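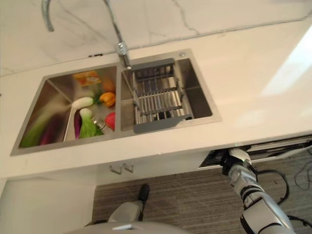 Subject: Re: [idholm-kitchen] Veg in the sink, again

Evening all,

Quoting the earlier message in full, as it has already slid off the bottom of most people's screens:

> Could whoever does the veg box please not use the big side of the
> sink as a larder. I came down to fill the kettle and had to
> negotiate with a leek. There is a fridge. There is also a worktop,
> which we all paid for and which I was told would be "a joy to use".
> While I'm here, the floor by the cupboards wants doing and we seem
> to be out of kitchen roll again.
> Flat 3

I do the veg box. I have done it for 19 months, and in that time I have received one thank-you and several leeks back.

The sink first. Everything goes in the big basin because everything needs a rinse, and the Winell delivery turns up at five when I have both arms full and a door to hold open with my foot. It is meant to be out again by six. I accept that "meant to be" is carrying a lot there. The small basin is for the kettle, as agreed when the worktop went in, and the tap does swing over to it if you ask nicely.

What I'd suggest, and shout if you hate it:

Box arrives, goes straight in the left basin. Tomatoes and anything else that bruises get lifted out before the radishes settle on top of them. Leeks can hang over the edge if they must. Whoever is cooking takes what they want by six, and I put the rest in the fridge, bottom drawer. Aubergines do not go in the fridge door. I don't know who keeps trying this but the door shelf has now come off its clip twice.

Packets are a separate grievance. If you drop your shopping in on top of the veg, it will be treated as veg and somebody will eat it. I had a very nice supper that way in July and I'm told it was meant for a birthday.

Now the floor. Flat 3 has a point and I went and looked. The trouble with that stripy grey is that it hides everything until you stand in the one spot where it hides nothing, after which you can't stop seeing the bits. Most of it is paper. We tear off a sheet, a corner comes away, and the corner lives by the cupboards until spring.
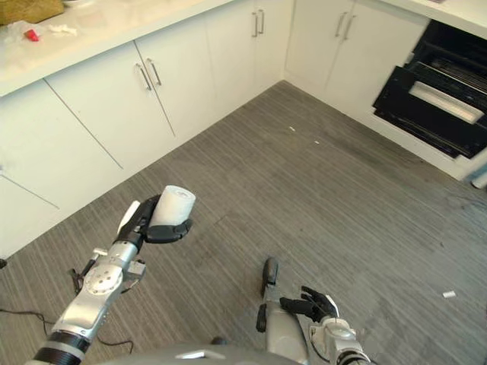 Paper roll, and the floor still waiting for the broom.

The broom is in the hall cupboard behind Ó Dubhghaill's old stepladder (the shop's stepladder, from when they did the shelves, and if anyone has a number for them I'd like it gone). Please pick up trailing cables before you sweep. Last time I swept first and dragged a lead the length of the room, along with whatever was on the end of it.

As for rolls, the kitty buys them in packs of 9 from Rumik and a pack ought to last us longer than it does. I'm not accusing anyone. I will only mention that one sheet dries a pepper perfectly well, and that a tea towel dries nearly 500 of them. If you open the last roll, write it on the list on the fridge. Writing "roll" will do. Somebody wrote "bread" under it last time, and we got rolls.

There's bok choy going spare this week if anyone wants it. I'm having the radish.

Flat 1

--
idholm-kitchen mailing list
To leave the list, send a blank message with "unsubscribe" in the subject line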